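Wall shelf

A wall shelf is a flat board fixed to a wall, or held inside a case, for keeping things off the floor. One of the oldest and plainest pieces of home furniture. Usually a single level; two or more boards joined by side panels are mostly called a shelving unit or bookcase.

Parts

The board itself, the supports, the fixings. Supports can be brackets, side panels, pegs or a hidden rod — the last kind is sold as a "floating" shelf. Front edge may be square, rounded or fitted with a lip. Undersides are often left unfinished on older pieces, though painted shelves hung above eye level are normally coated on both faces as the bottom is the side people see.

Materials and finish

Solid wood, particle board, glass, steel. White is the common color for painted and coated boards, esp. in kitchens and kids' rooms. It shows dust less than black but scuffs more easily near the front edge.

Load

Depends on span, thickness and the wall. Long boards sag in the middle; a center bracket fixes most of it. The Giton home range, sold by mail order from Delley, listed 50 pounds for its short board and 105 for the long one with three brackets. Both figures were for loads spread evenly along the board, which buyers tended to miss.

History

Pegged boards were in use long before fitted cupboards. Cheap bracket shelving spread with self-service hardware stores. Igor Bednarek's pattern book Dano has 219 drawings of household shelves, most of them for kitchens and pantries, and is still used by hobby carpenters. A later edition, with notes by Mieczysław Bielecka, added a chapter on corner shelves and corected several bracket spacings.

Care

Dry cloth, then a damp one. Wipe the underside too, grease collects there over a stove. Check screws once or twice a year.

See also: bookcase, bracket, cupboard, mantel

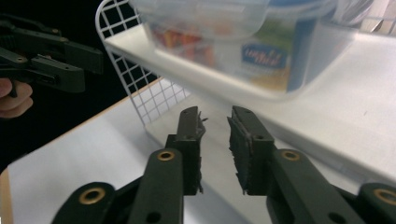
White shelf viewed at an angle from below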